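# Zenau mug tree, small

Restocked, finally!! Sorry to everyone on the wait list. 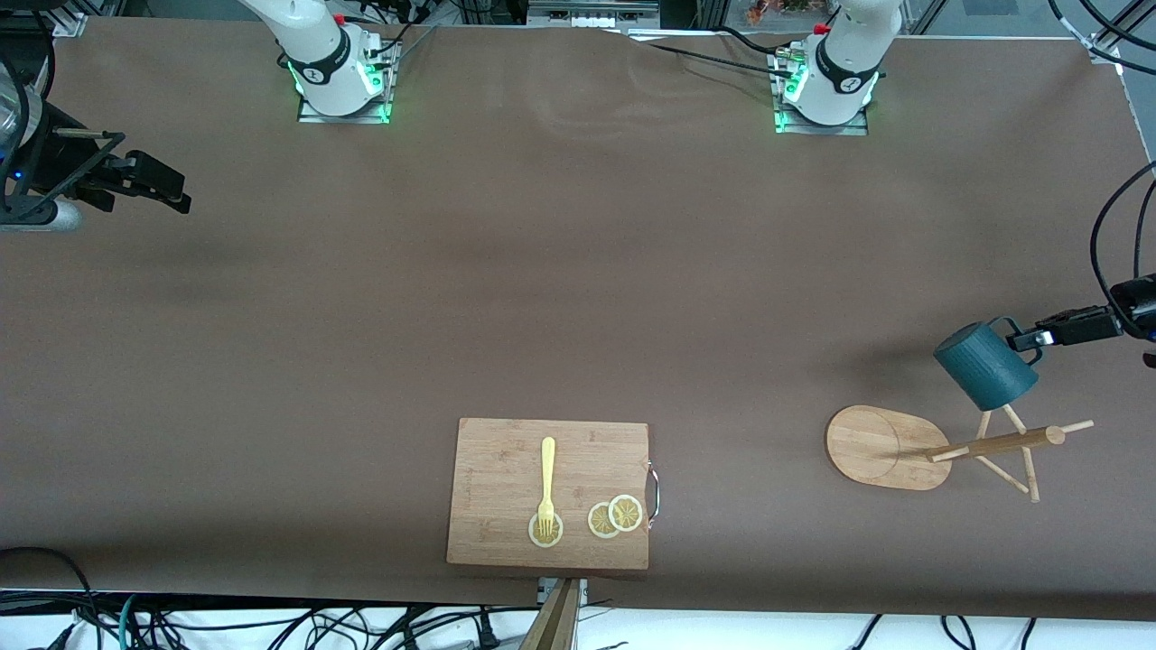 Still our best selling kitchen item by a mile and the one I get the most emails about, so read this before you write in. It's a countertop mug stand. Wood, light bamboo color, flat oval base, thin dowels for the rack. Goes next to the kettle or the coffee maker and gets your mugs out of the cabinet. Takes ordinary mugs with a normal handle, like the dark teal ribbed one by the stand. Mug not included (everyone asks). If your handle is tiny or one of those pinched espresso ones, it probably wont hang right.

**Details**

- Stand only, comes in a flat box
- Weight: 600 g
- Height: 37 cm
- Assembly: 5 minutes, no tools, dowels push in
- Finish: food safe oil, no varnish
- Hand wash, dry it right away. NOT dishwasher safe

**Shipping**

Orders in by noon go out same day. Later than that, next morning. Two or more stands ship free. Gift wrap is back in January, we ran out of paper.

**Returns**

30 days, unused, in the box. Dowel snapped in the mail? Send a photo and I'll put a spare in the post, no need to return the whole thing.

**Questions we get**

Will it tip? Load both sides evenly and you're fine. Heavy stoneware all on one side, no.

Is it the same as the old Baxter stand? No, Baxter was taller and had a round base. Discontinued. Spare dowels for Baxter do not fit Zenau, please check wich one you have before ordering.

Other colors? Ornano is the dark stain version, back soon, no date yet.

Trade orders, cafes etc: email Morag Purves for the price list. Minimum is one carton.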